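Drastham Work Start

Drastham Work Start is a work placement scheme for school leavers in Drastham and the neighbouring town of Wusthorpe. It offers unpaid and part-paid placements to people aged 16 to 19, mostly in offices, workshops and shops. Its supporters describe it as a route into steady work. The evidence for this is thin, and much of it comes from the scheme itself.

Background

The scheme grew out of complaints by local employers that they could not find junior staff. A survey often quoted in its early leaflets claimed that most firms in the area had posts they were unable to fill. The survey did not ask what those posts paid, what hours they involved, or whether they could be reached by bus from Wusthorpe, where many of the young people out of work lived. Critics have argued that the shortage was at least partly one of wages.

Running of the scheme

Placements last 5 weeks and are arranged through Asante, a training firm that holds the contract for both towns. Each trainee is meant to have a named mentor and a written plan. Trainees spend 4 days a week with the employer and the remaining day in class at the Tomstead Centre, where they cover letter writing, interviews and basic spreadsheets. 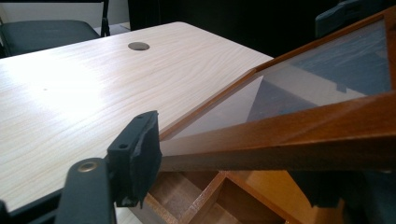 Attendance at the classes has never been published separately. Former trainees have given mixed accounts of them, with some saying the interview practice was useful and others that the same material had already been taught at school. Mentors are not paid for the extra work, and the amount of time they give varies widely between firms.

Results and criticism

Asante states that 987 young people have completed a placement and that 238 were offered a job by their host employer. The second figure counts any offer, including temporary and weekend work, and does not show how many were taken up. No comparison has been made with similar school leavers who did not join, so it is unclear how many would have found work anyway.

A further complaint is that some shops have taken one trainee after another without hiring any of them. The scheme's rules discourage this but set no limit. Asante has said that employers would leave if the rules were tightened, a claim that has not been tested.

Later changes

A small travel allowance was added after repeated requests from Wusthorpe families. Plans to follow trainees for a year after they finish have been announced twice. No results have appeared.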